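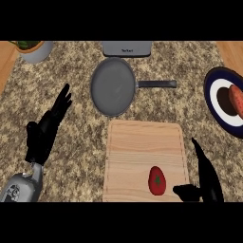

Speckled granite and a bit of green in the corner

I finally made it to the Kustalitz garden and patio fair on 2 December 2022, and yes, I know, who goes looking at outdoor furniture in December? Me, apparently, and a lot of other people too, because the parking lot was packed by ten and I ended up walking in from the far side of the feed store.

We redid half the deck in May and the other half is still bare boards, so I went in with one job: find a bench with storage under it. The first hall was mostly hot tubs (loud, steamy, no thank you) so I went straight through to hall 2, where Vanhove had a whole deck set up with planter boxes, a corner bench and a pergola you could stand under. I loved it! The seat lids lift on a slow hinge, so no pinched fingers, and the cushions fit inside with room to spare. Then I saw the tag: 3000 dollars for the corner set, and that's before delivery.

Butura was two aisles over and a lot more my speed. Their straight bench is 565 dollars as a kit, and the guy at the booth let me take one apart and put it back together, which I did badly, with a line forming behind me. The slats are a little thin for my taste. He said to oil them every spring, and I wrote that on my hand.

I also poked my head into the Ninamness tent out back, which was all outdoor lighting. Pretty strings of bulbs, but it was about 41 degrees out there and the heater wasn't doing much, so I didn't stay long. Got a catalog and a free pair of garden gloves, both size large.

Lunch was a bratwurst and a very good cider, eaten standing up, at a fair full of chairs. I haven't ordered the bench yet. I still need to measure the spot by the back steps, and it's been raining ever since I got home.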